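Chapter 8
Buying the Promise: Automated Suturing on Offer

A hospital that shops for a surgical robot is rarely shown the robot first. It is shown a number. In the case that runs through this chapter, the number was 502, and it stood in large type on the second page of a brochure for Stamby, an add-on kit sold by a company called Adon. The brochure said the kit had placed 502 stitches "without surgeon correction." It did not say in what, by whose count, or what was meant by correction.

Stamby is sold as an upgrade. A hospital that already owns a suitable two-arm system pays for a set of graspers, a software license, and a service contract. The surgeon picks the start and end of the seam, the software proposes where each stitch should go, and the arms carry out the passes and the knots while the surgeon watches with a foot on a pedal. Lift the foot and everything stops. Adon calls this "supervised autonomy." We will use the term because the trade uses it, but you should notice how much room it leaves. A surgeon who lifts the pedal every few seconds and one who never lifts it are both supervising.

This chapter does not ask whether a machine can sew. Machines have sewn for a long time. It asks what a buyer is entitled to believe after reading the sales material, sitting through the demonstration, and talking to a reference site.

8.1 What the brochure measured

Start with the stitch count. When the Khattak review group asked Adon for the records behind it, they learned that a stitch was scored as uncorrected if the surgeon had not taken over the arms during the pass. Pausing was not a correction. Neither was moving the planned entry point before the pass began. A surgeon could redraw the whole seam, stop the machine twice, and still add one more success to the total.

None of this was hidden, exactly. It was in an appendix that had to be requested. The Khattak reviewers rescored a portion of the records using a stricter rule, under which any pause or change of plan counted against the machine, and more than 6 in every ten stitches still passed. That may be a respectable result. It is a different result from the one in the brochure, and the price had been set by the brochure.

8.2 What a demonstration can show

Sales demonstrations favor clear views and easy angles. A flat practice pad, well lit, with nothing pressing in from the sides, tells you that the arms can repeat a motion. The harder work is done in a tight space between soft surfaces, where two polished tips have to share a very thin strand and glare comes back off the metal and the tissue alike. 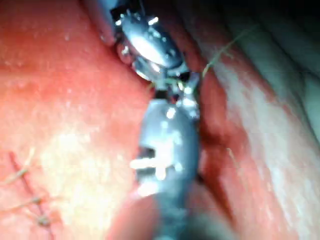

Ask, then, what the planning software does when its view is poor. Adon's manual says that Stamby "requests guidance." In practice this means a tone and a yellow border on the screen. The manual does not say how poor the view must be before the tone sounds, and a buyer should not sign until someone has put that in writing.

Compare Porkia, a rival kit covered in Section 8.4. It does less. It ties knots and leaves every needle pass to the surgeon, and its makers publish the conditions under which it refuses to start. Several of the buyers we interviewed found it dull. They also found its paperwork easier to check.

Before reading on, write down the 2 claims in Adon's material that you would most want tested, and the evidence you would accept for each. You will need your notes in Section 8.3, where we take apart the service contract.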